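Home | News | People | Food | Archive
Last updated Sat 25 August

Nandini Marar bought the Hurnstead bakery in 2000 and still starts the first dough herself.

"I was a bookkeeper," she said. "I knew what flour cost and nothing else."

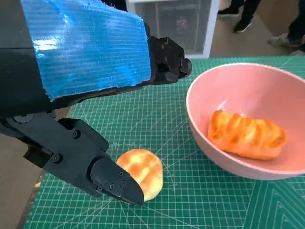
Her first teacher was Birgit Engelhardt, the previous owner, who stayed on until November that year. "She let me burn things. I burned a lot."

The shop now sells 11 kinds of bread — the plain bun is still the one that goes first.
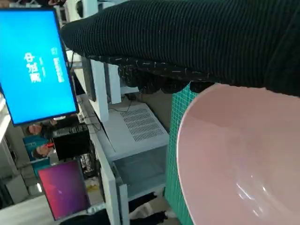 A pale pink bowl.

Marar won't open a second shop. "I'd be in the car all day," she said. She has turned down two offers.

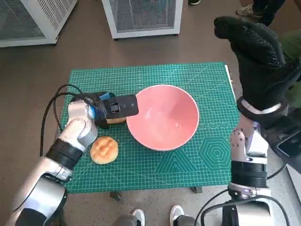
Round bun and pink bowl on a green cutting mat.

Her nephew, Venkatesh Panicker, works the ovens on weekends and wants to bake more rye. "We argue about it," Marar said. "He may be right."

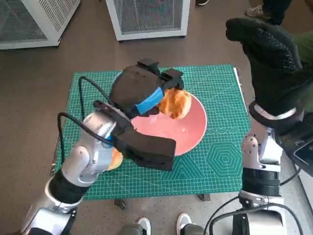

Opening hours

Tuesday to Saturday, 7 a.m. until sold out.

Contact us | Copyright Hurnstead People | Back to top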